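Can machines do the chores yet?

I get asked this a lot, mostly by relatives who have seen a video of a robot folding a shirt and want to know when they can buy one. My answer is still no, with some exceptions. I have had a dishwasher for years and it is a very good robot, as long as someone else loads it. The same goes for the washing machine. What people want is the part in between: picking things up, putting them where they go, moving the furniture to get at the floor.

I worked two years in the packing hall at Durnmont before I started writing this blog, and the shop floor had the same problem. We had a palletizer that moved 800 cartons a shift without a complaint. Then a strap came loose, or a rag got left on the belt, and a person had to walk over and deal with it.

Cloth is hard

A box has one shape. A cloth has a new one every time you touch it. You pick up a towel by the corner without thinking, and if it turns out to be the middle, you fix it in the air. A machine has to find an edge first, and the edge is often under something. Harby sells a towel folder to hotels that works well, but each towel has to be fed in flat by hand, and I would say that's most of the job.

The approach I find most interesting now is to have people do the chore with the gripper in their own hands, and record it. The fingers are the same kind the robot will have, so the person has to manage with the same poor grip. Two fingers and a pad are enough to pinch a fold of white cloth and carry it.
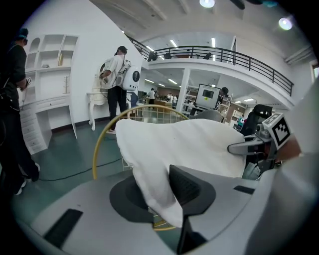
Furniture is hard in a different way

Chairs hold their shape, which helps. But they are wide and they catch on things, and the weight is never where you expect. With one hand you can drag a chair. To lift it you need two, and the two have to agree. Most of the home robots I have read about have one arm, or two arms that take turns.

Where you grab matters too. Wire mesh is a bad place for a flat finger. The front edge of the seat is better, since there's something thick to close on. 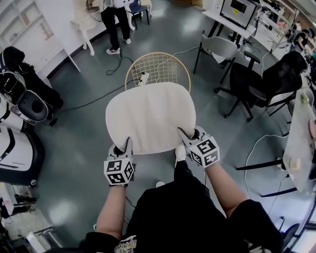
Two grippers on the front edge of the seat cushion. Cables on the floor, same as my house.

Floors are the other thing. I steer around a cord without looking down. A robot on wheels has to see it, decide if it can roll over it, and do that while holding a chair that blocks its view.

Where that leaves us

My old colleagues at Andreadis say they tried a mobile arm for clearing benches last October. It managed nearly 200 items before it needed help, all of them rigid and all from a known list. I think that's a fair picture of the state of things. On a shop floor you can control the list – at home you can't.

If you have one narrow job and can set the room up for it, it may be worth a look now. For general tidying I would wait. I'm going to try the Flerov floor unit next, the one that is supposed to go around chair legs, and I'll write up how it does in my kitchen.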